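Nodley Bench Kit - gallery

Week 2 with the Nodley kit at our shop in Siltport. Quick page, more pics when I get a minute. Full write-up coming in January, this is just the bench stuff for people who keep emailing.

What you get for the money: arm, gripper, wrist camera, control box, software license for one seat. Table not included. We already had one. Price for us was 4000 with the training day, list is higher, ask Nindov (they handle sales around here, and they do pick up the phone).

The good. Setup took Stepan Kuzmenko one afternoon. Teaching points by hand is easy, even I can do it. Camera calibration is a wizard, click click done. Support answered on a Saturday, didn't expect that.

The not so good. Manual is thin. Cable management is your problem, there's clips in the box but not enough of them. Software wants to update every time you open it. And the fixture files they send you are a starting point, we reprinted ours to suit the parts we see most.

What we want it for: desktop teardown and refurb. Old office towers, same few models over and over, CPUs and memory and drives. Zaki sends them to us by the pallet, 500 in the last lot. Boring work, hard on the hands. Rated for 72 hours continous running according to the spec sheet, haven't tried that and dont plan to.

Pictures. Click for the big ones.
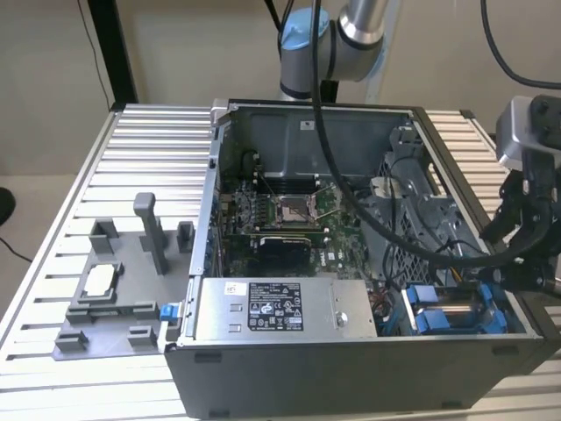
CPU station. Tower on its side, socket open with the bracket up, a CPU sitting in the gray printed fixture on the left. Gripper and camera over at the drive end.

Questions people sent in, short answers:

Does it need a special table? No. Slotted aluminum is nice tho, you can bolt fixtures anywhere.

Laptops? Not yet. Too many tiny screws.

Would we buy it again? Ask me in January. Leaning yes.

Fixture files free to anyone who wants them, email the shop and put Nodley in the subject line.

Page updated 22 November 2025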